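Print
E-mail

The charging drawer, sorted

By Caoimhe Mac Mathúna

Most households own more chargers than outlets. Sorting starts with the power strips: read the rating on each label and add up the load before plugging anything in. A Ternar space heater drawing 800 watts goes straight to the wall.

Cables come next. Separate them by connector, then by length. Multi-head cables get their own loop — they snag everything else. Colored plugs help; the Lultier bins we used in February have 8 compartments, enough for one color each.

Chargers, cables and power strips: 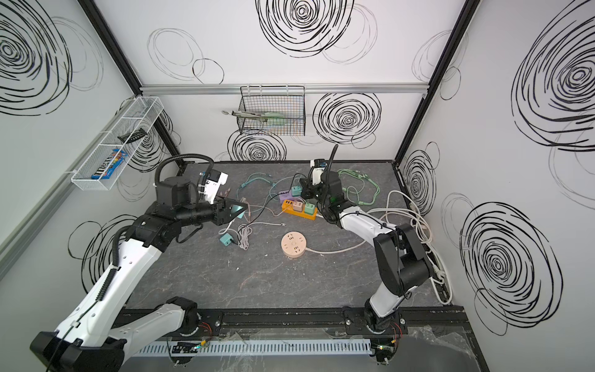
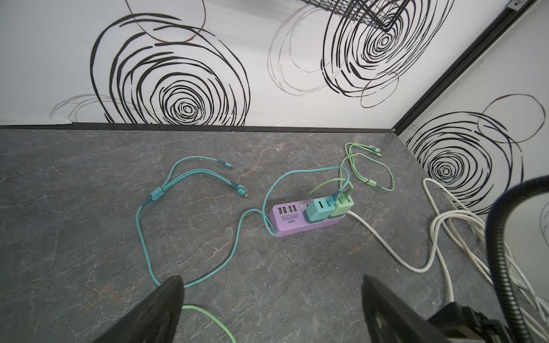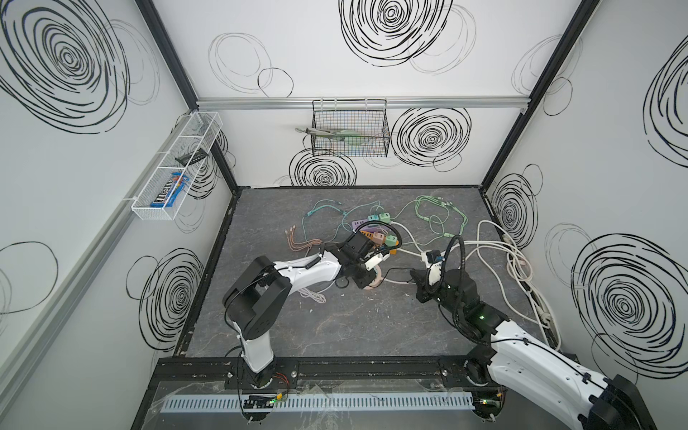 Coil each cable to the width of a hand and close it with a hook-and-loop tie. Baek sells them in rolls of 300, Mivix in packs of two. Discard any cable with split insulation or a bent connector. Adapters without a legible label go to electronics recycling.

Print | E-mail this article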